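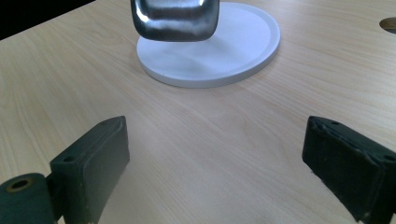 1/ Keltville women's floorball, season recap thread!! I've been saving this up since January and I have so many thoughts, so get comfortable

2/ Start with the goalie, you have to. Bronisława Jabłońska played every single minute in net this year and I still don't think people outside the league get how good she is. She's so low and so quick sideways that shooters start aiming for corners that aren't really there

3/ The Trollia game is the one I keep rewatching. Up 2 going into the third, their whole second line pressing like mad, and she just eats everything. The glove save off the rebound (you know the one) had me yelling at my laptop at breakfast

4/ OK, offense. Imogen Tunstall finished with 30 points and led the team, and I was WRONG about her. I said last fall she was a nice passer who'd never shoot enough. She shoots plenty now! She also kept the passing, which seems unfair to everyone else

5/ What changed, I think, is where she sets up on the power play. Last year she was parked behind the goal. This year she drifts out to the left boards and the defender has to pick – follow her and leave the slot open, or stay home and let her walk in. Most of them picked badly

6/ Not everything was great. Bench got really short after the break and you could see legs going late in games. The loss to Samarakoon was rough. Three goals against in the last five minutes, all from tired changes. I'd love to see a real third line next season, even if it costs a few goals early while they learn

7/ Also the faceoffs. Oh, the faceoffs. We lost so many of them in our own end that I started looking away. Somebody please spend a summer on this

8/ Crowd was up too! About 160 for the last home game, and for this sport in this town that is LOUD. The kids behind the bench had a drum. I want that drum at every game

9/ Playoffs: we get Bemodus in the first round, best of three. They press high and they're physical along the boards, so I expect a slow, ugly game one. If we can get clean outlets from the back and let Tunstall run at them in transition, I like our chances a lot

10/ Player to watch for them is their number 14. Lefty, quick release, scores from angles where she has no business scoring. Jabłońska vs her is the matchup I'm most excited about all year

11/ Prediction: Keltville in three, with the last one going to overtime. I will be useless to everyone that whole night

12/ Game one is 18 Mar 2022, doors open an hour before. If you've never seen floorball live, come to this one and sit low near the corner – you hear the ball and the sticks and all the shouting, it's a completely different game from the stream

13/ Reply with your team MVP, I want to argue about it (in a friendly way) (mostly)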